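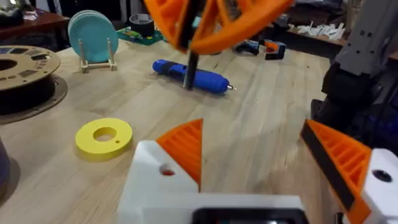 I finished the second season of *Huerta* last night, all eight episodes, and my notes came out longer than I planned. Most of them concern structure, so that is what this post covers.

For those who skipped season one: it is a documentary series on Temia about an irrigation dispute in a farming valley, told by the families on both sides of the main canal. The first season ran in strict date order. The second drops that and gives each episode to one household, covering the same 14 months eight times over.

The method has a cost. The night the lower gate was opened appears in six of the eight episodes, and by the fourth pass I was checking how much time was left. The editors trim the shared footage each time, but they keep the same radio announcement as a marker, and it runs in full every time. Two cuts would have fixed this.

The gain is in episode five, which belongs to Hermenegildo Gallegos, the retired gatekeeper. Season one used him as a source of dates and water levels. In his own hour he reads from the ledger he kept, 214 pages of it, and the entries don't match what two neighbors told the camera earlier. The series puts no caption on the mismatch and adds no narration. You either remember episode two or you don't. I went back and checked, and the gap is almost three hours.

Sound is better than last season. Dialogue sits in the center channel and stays there, and the wind noise in the field interviews is mostly gone. The score, credited to Adis, is used sparingly – I counted four cues in the Gallegos episode, none longer than a minute. The picture is less even. Archive tape has been stretched to fill a wide screen in episodes one and three, then shown at its proper shape from episode four on. I assume two different teams prepared it.

Subtitles have one steady error. The flow rate is given as 1000 liters per second in the speech and 500 in the English text, in three separate episodes. For a series about who took how much water, that matters. I reported it through the Temia help form and got ticket number 1269 back, no reply so far.

Watch order: as released is fine, but if time is short, take two, five, six and eight. Episode seven repeats most of six from across the road.

Next up is *Griltar*, which I have been putting off since April – ten episodes, and the first one is 90 minutes long.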